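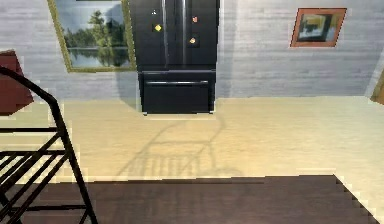
本页最后更新:8月,下午(主帖补充了烤面包机一项及处理进度)

Rimex 用户论坛 › 设备维护 › Clelemetti 家居操作单元
主题:Clelemetti 单元仿真侧的场景校核与日常维护,现征求意见

设备管理室二组(楼主)
各位同事:
我室负责维护一套 Clelemetti 家居操作单元。该单元由实体工位和仿真工位两部分组成,实体部分的保养已有规程可循,仿真部分长期由使用人员自行处理,缺少统一要求。本月例行检查时,我室将仿真工位(Tomar 4 环境,调度由 Dekus 承担)完整核查了一遍,现将情况与拟定做法发布于此,请有同类单元的单位提出意见。

一、冰箱区域
该区域用于双开门冰箱的抓握与开门任务。上部左右两门的竖直把手都靠近中缝,间距较小,夹爪张开后容易同时触及两侧。目前把手的碰撞体采用简化长方体,外扩量设为15毫米,机器人规划时经常报“目标不可达”。拟将外扩量取消,按实际网格重新生成碰撞体。
门面为黑色,略有反光,把手颜色浅且有光泽。深度估计模块在门面的高光条纹处偶有误判,已要求使用单位在标定时关闭该模块的自动增益。
门上的小磁贴仅作视觉干扰物,不参与碰撞。请各使用单位不要自行改为可抓取物体,否则 Dekus 会将其计入任务清单。

二、前方通行区域
冰箱前方浅色地面上有黑色金属架投下的影子,可见若干竖条。导航用的地面分割曾将该阴影判为障碍物,底盘在冰箱前停止并反复请求重新规划。本月检查时,日志中此类停止共200次。深棕色地毯边缘呈阶梯状,同样会影响分割结果。

三、餐柜区域
见下文二楼之后的补充。

拟定的维护周期为每运行891个任务回合执行一次全项校核。该数值沿用实体工位减速器的检查间隔,便于两侧同时停机。是否合理,请各位指正。

————————
北区运维值班(2楼)
已阅。我单位有同型号单元,就冰箱把手一项说明如下。
按实际网格生成碰撞体,精度固然提高,但接触计算的耗时也会明显上升。我单位做过同样的修改,单步耗时增加后,力控回路出现抖动,最终退回到简化体。建议保留长方体,仅将朝向中缝一面的外扩量归零,其余各面不变。
另外,“目标不可达”未必由碰撞体引起。请先核对底盘停靠点。停靠点偏向一侧时,手臂肘部会先碰到对侧把手,报错内容完全相同。

————————
设备管理室二组(楼主)
感谢二楼。停靠点已复查,确有偏移,已按规程修正。修正后报错减少,但没有消除。单面归零的做法我室将安排比对,结果另行公布。
现补充餐柜区域的情况。
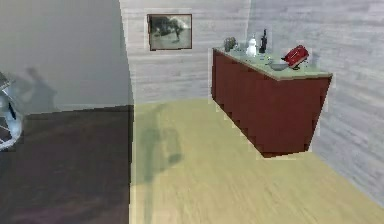
餐柜区域,台面物品为当前布置

本区域需处理的事项有以下几点。
(一)柜体下沿呈锯齿状,且略高于地面,近前方右角处可见一道窄缝。请各单位协助判断属于模型高度错误,还是渲染设置所致。
(二)台面右端的红色烤面包机处于倾斜姿态。场景文件中该物体的初始姿态应为直立,需查明姿态偏差的来源。
(三)灰色浅碗与烤面包机相邻,抓取浅碗时夹爪的退出路径受限。拟在场景文件中将浅碗向左移动,使退出路径与烤面包机脱开。
(四)柜体正面为平整面,未设把手和抽屉分缝。有使用单位将开抽屉任务下达到该柜体,任务必然失败,请在 Dekus 的任务模板中将其排除。
以上各项处理完毕之前,该区域仅开放台面抓取任务。

————————
场景建模_林(4楼)
关于第(一)项,本人认为应按模型高度错误处理。柜体原点若设在几何中心,导入时按外包盒落地,台面外挑部分又参与了外包盒计算,便可能产生离地的情况。请在编辑器中读取柜体最低顶点的高度值,该值不为零即可确认。
确认后的修改步骤:
1. 停止 Dekus 的任务下发,等待当前回合结束。
2. 在编辑器中解除柜体与台面物品的父子关系。
3. 将柜体原点改到底面,重新落地。
4. 读取台面高度的变化量,对所有台面物品施加相同的下移量。
5. 恢复父子关系,保存为新版本,旧版本保留。
第4步不可省略。台面物品若未同步下移,仿真启动时会先下落再接触台面,较高的瓶子最容易倒。第(二)项的烤面包机姿态异常,也可能由此类落差造成。

————————
仿真平台管理员_K(5楼)
对四楼的结论持保留意见。
锯齿状下沿是典型的低采样表现,柜体边缘和墙上画框外围还有一圈较浅的光晕,两者同时出现时,应首先检查抗锯齿和锐化后处理。窄缝也可能由阴影偏移量设置过大引起,物体本身并未离地。在未读取顶点高度之前直接改动原点,有可能把原本正确的模型改错,并连带影响已经录制的全部轨迹。
建议先后顺序为:关闭锐化,将阴影偏移恢复默认,重新渲染同一机位;窄缝仍在,再按四楼步骤处理。
至于烤面包机,本人不同意归因于落差。该物体质心设置若偏向一端,静置后也会慢慢倾斜。请楼主提供质量属性页的数值。

————————
场景建模_林(6楼)
五楼所述渲染因素确实存在,本人在四楼也注明应先读取顶点高度。读取数值只需打开属性页,不必重新渲染。两项检查互不妨碍,请楼主一并完成。
质心一说可以接受,请一并核对底部碰撞体是否平整。

————————
Liesl Strebel(7楼)
我单位的单元与楼主的配置一致,使用时间较长,就阴影误判一项提供处理记录,供参考。
最初的做法是降低主光源强度,使阴影变淡。该做法导致黑色门面与深色地毯的识别率同时下降,不予推荐。现行做法是在分割模块之前增加一道深度一致性检查:候选障碍物区域若与地面同高,一律不予上报。启用后冰箱前的误停不再出现。
需要注意的是,餐柜前浅色地面上的长条阴影与人形相近,左侧墙面上也有类似的影子。人员检测模块若单独运行,不经过上述深度检查,仍会触发安全降速。我单位已将人员检测的输出同样接入该检查。接入前须经安全负责人书面同意,实体工位上严禁照此修改。
还有左侧的深色地面与右侧浅色木地板之间的直线分界,我单位曾将其误标为台阶,底盘拒绝通过。请核对地图图层中该处的高度值是否一致。

————————
北区运维值班(8楼)
赞同七楼关于实体工位的限制。仿真侧为消除误报而放宽的参数,过去曾随配置包一并同步到实体侧。请楼主在规程中写明:安全类参数一律从同步清单中剔除,由两侧分别维护。
对于891个回合的校核间隔,我单位认为过长。减速器磨损与场景文件的变动没有关联,场景问题大多出现在版本更新之后。应规定每次更新场景文件后立即校核,与运行回合数无关。

————————
设备管理室二组(楼主)
现将各楼意见的处理情况通报如下。
1. 柜体最低顶点的高度值已读取,为18毫米,四楼判断成立。五楼要求的渲染比对也已完成:关闭锐化后光晕消失,下沿锯齿减轻,窄缝仍然存在。两种因素并存,现按四楼步骤修改原点,同时将锐化设为默认关闭。
2. 烤面包机质量属性页的质心位置正常,底部碰撞体存在一处未闭合的面,已退回建模方修复。修复之前将该物体设为固定,不参与抓取任务。
3. 阴影误判按七楼方案处理,冰箱前已启用深度检查。人员检测部分正在履行书面审批,未批准前维持原状。
4. 深浅地面分界处的高度值已核对,两侧一致,无需改动。
5. 校核间隔采纳八楼意见,改为随场景版本更新执行。891个回合的全项检查予以保留,仅适用于实体工位。
6. 安全类参数已从同步清单中剔除。

————————
仿真平台管理员_K(10楼)
已阅。对第1条的数值没有异议。
仍请注意,修改原点后,此前录制的台面抓取轨迹均以旧高度为准,不得与新版本混用。建议在 Dekus 中按场景版本号建立两个目录,旧轨迹设为只读。我方不赞成对旧轨迹整体平移后继续使用,接触时刻的力数据无法随之换算。

————————
场景建模_林(11楼)
整体平移在自由运动段可以使用,仅接触段需要重录。全部作废的工作量过大,请楼主结合使用单位的需求确定。

————————
设备管理室二组(楼主)
轨迹处置一项暂不作统一规定。我室先按十楼意见将旧轨迹设为只读,各使用单位如需保留自由运动段,请书面提出并注明任务名称和场景版本号,由我室逐项办理。把手碰撞体的比对仍在进行,结果在本帖更新。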